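**Thread: Is the sim faucet task worth a whole semester of club time?**

**gearlash_mo**
Our club voted to do the Tokurcombe student challenge this year, and I was on the losing side of the vote, so take this with salt. The task is "turn the faucet handle," all in simulation, and the team with the best success rate on faucets it hasn't trained on goes to the next round. Last year we built an actual machine that moved actual boxes. It jammed constantly and I learned more from the jams than from any class.

Now we have a leaderboard. Our entry is called Nurmi and it's sitting at 16 percent on the held-out set. I'm told this is promising. What am I supposed to be learning from it?

**pinch_valve**
16 percent on held-out isn't terrible for a first run. What do you get on the training faucets?

**gearlash_mo**
High eighties. So it memorized them.

**pinch_valve**
Well, it overfit. That's a thing you can learn from. How many training faucets did you use?

**gearlash_mo**
4. Our training lead says 4 is enough if you randomize the positions. I said moving the same tap six inches to the left doesn't make it a different tap. We've been having this argument since November.

**torque_or_treat**
You're right and your training lead is wrong. Position randomization teaches the policy where the handle is. It doesn't teach it what a handle is. Go look at the shapes you picked. I'd bet they all have the lever on the same side.

**gearlash_mo**
I looked. They do. This is the one it scores best on: 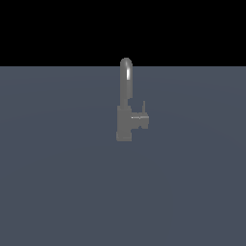 **What does the policy get as input, camera images or the simulator's own state?**

State. It gets the arm's joint angles, the handle's position and the current handle angle, straight from the simulator. The rules allow it in our division.

**torque_or_treat**
So on top of everything else it's being handed the answer key. No real tap is going to report its handle angle to you.

**sloppy_solder**
Gonna push back a little here. Privileged state in a student division is normal. You learn the control part first and the perception part later. If you make a bunch of freshmen do both at once they'll quit by midterms. Our club lost half its members that way.

**torque_or_treat**
And how many clubs ever get to "later"? I've judged student projects for a while and I have yet to see the second half of one of these. The poster always says "future work: transfer to real hardware." Then everyone who wrote it graduates.

**sloppy_solder**
That's a complaint about clubs, though. You could say the same about hardware teams. Plenty of them have a half-finished arm in a closet.

**torque_or_treat**
A half-finished arm in a closet can be picked up by next year's team. A checkpoint file nobody documented can't.

**Indent**
Disagree with that last bit. I inherited both kinds of project and the arm was worse. It had no wiring diagram, two of the motors were swapped, and the spare parts had gone off with somebody's roommate. The code at least ran.

But I'm with OP on the bigger question. What does your reward function look like?

**gearlash_mo**
Distance from fingertip to handle, plus handle angle turned, plus a bonus at the end. Copied from the starter kit.

**Indent**
Watch your failures before you touch anything else. Actual playback, with your eyes, not the curve. With a distance term like that you can get a policy that parks the fingertip next to the handle and collects points for loitering. On the plot it looks like steady progress.

**gearlash_mo**
I asked for that two weeks ago and was told the curve was "the same information."

**Indent**
It is not the same information.

**pinch_valve**
+1. Also check your friction settings. The starter kit handles turn very easily if I remember right. A finger brushing past at speed can spin one far enough to count as a success. We had a run we were very proud of until we slowed the playback down and saw the arm basically slapping it.

**sloppy_solder**
Slapping it is still a solution lol

**pinch_valve**
Try it on your own kitchen sink and report back.

**gearlash_mo**
OK, update. I went through the failures myself last night, up until 2 a.m. Our log has 3,851 evaluation episodes in it and obviously I did not watch all of them, I sampled. Indent called it. Most of what I watched was loitering. The arm goes up next to the handle and sits there until time runs out. On taps with the lever on the left it goes to the correct spot (it's handed the position, so of course) and then pushes the way it would for a right-side lever, which does nothing.

**torque_or_treat**
So the high eighties number on training was one memorized push.

**gearlash_mo**
Looks that way. I showed the group. Training lead now wants to add more faucets and drop the distance term after first contact. I'd have liked to hear that in November but fine.

**sloppy_solder**
So you found a bug, diagnosed it from evidence and changed the plan. Isn't that what you said you got out of the box machine jamming?

**gearlash_mo**
Sort of. The box machine jammed in front of us and we had to deal with it. This thing was jammed for weeks and the graph went up the whole time. I still think we should be spending half our hours on hardware. We have an old Olter arm on the shelf and a hardware store down the street sells taps.

**Indent**
Then bolt one tap to a board and run the policy on it once, before the next round. You'll have to measure the handle position by hand. Go slow and keep somebody on the stop button.

**torque_or_treat**
My money's on zero out of however many tries you give it.

**gearlash_mo**
Mine too. Bringing it up at the next meeting. I'll post whatever happens, including if they vote me down again.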